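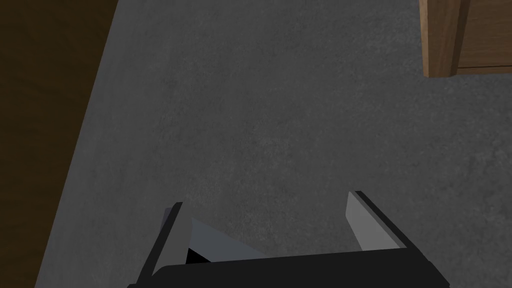
Gripper camera over the gray floor, jaws open. Simulator view.

Rivwood Robotics Club: simulation gallery
Jun 29, 2022

The club spent this term on a household simulation project. Members write a short program, load it into a virtual house and see how far the robot gets. We began planning in January and the first programs were running by the spring. Azadeh Arabzadeh leads the sessions and set up the house files on the club's computers.

The pictures on this page come from the group that named itself Festus. Their task was to drive up to a piece of furniture and stop at the right distance with the grippers open. Each run is limited to 1000 steps. Most attempts in the first few weeks used all of them.
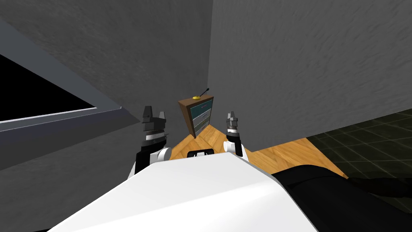
Choosing where to stop took the Festus group longer than the driving code. Their first version measured from the middle of the robot, so the arms were always nearer to things than the program thought. They now measure from the gripper tips. With the dresser in the corner, the program has to line up the space between the two arms with the drawers and keep clear of both walls. The yellow object on top is left alone for now, as picking up comes next term.

The Ketow group has the same house and is working on turning in tight spaces. Their best run so far is 700 steps, and they would like to get it down to 200. Pictures from that group will be added when they are ready.

New members are welcome and do not need to have written a program before. Ask Azadeh for a login.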